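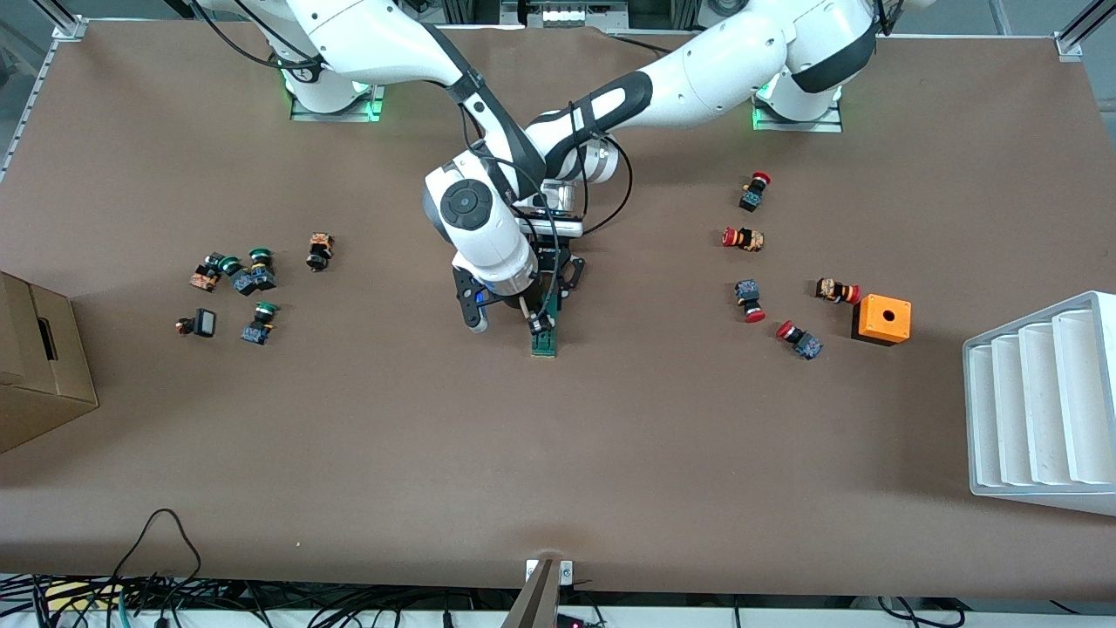

Firouzeh Zamani
Product editor, control parts

Home | Parts | Pushbuttons | Emergency stops | Enclosures | Ordering

Hultow pushbuttons and emergency stops

The Hultow range covers the operators most panel shops order every month. Green-capped pushbuttons are normally used for start. Red mushroom caps are kept for emergency stop. Bodies come in orange and black or in blue, and the body color has no bearing on the rating or the wiring.

All Hultow switches in the current list are rated to 600 V. The list has 77 part numbers, counting spare caps and contact blocks. The small square buttons are sold separately and do not take Hultow contact blocks.

Emergency stops latch when pressed and are released by a twist of the cap. Replacement caps are sold in packs of 5. Do not fit a red cap to a standard pushbutton body. It will go on, but the switch will not latch.

The orange square enclosure has one round hole in the top and a black base. Order it empty or with a switch fitted. If you want it fitted, put the switch part number in the notes field of the order form. Cable glands are extra.

Mixed orders are packed loose in a cardboard box unless you ask for separate bags. Small circuit boards are bagged one by one either way. Tighten the mounting nut by hand first, then a quarter turn with the Nutiretti wrench.

Orders placed before 11 a.m. ship the same day. For returns, write to Iman Morsy at the parts desk and include the packing slip.

Last updated 11 October 2026

Contact | © Ronduris | Back to top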